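Home Talks Notes Archive Contact
Search this site Enter keywords

Speaker notes: Moving a small-town library catalog off cards

Slide 1. Say hello, check the mic. The Calau library had 3616 cards in its local history drawers. None had been copied anywhere else.

Slide 2. Explain how the cards were sorted. Family name first, then street. Mention that the Farkis Street cards were filed under the old street name until we found them.

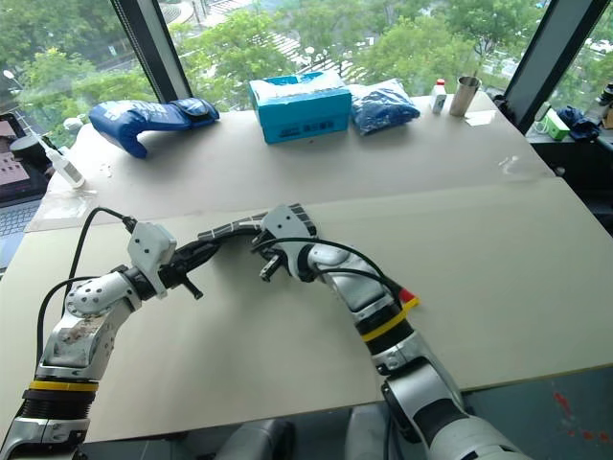 Two arms over a pale tabletop, yellow bands on both.

Slide 3. Typing. We did 1000 cards in the first round and stopped to check spelling. Dates were the worst part. Read the Boateng Mill card out loud, slowly, with both dates.

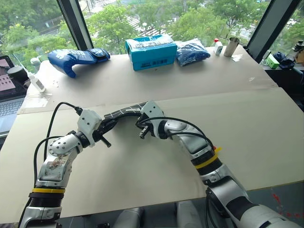
Slide 4. After the spelling check we changed the form so that the year had its own box. Cards with two years got two entries. Pause for questions on this, people usually have one.

Slide 5. Where it stands: 2061 cards are in Tuvora and searchable at the front desk. The rest are scheduled for Saturday mornings. Handout is by the door.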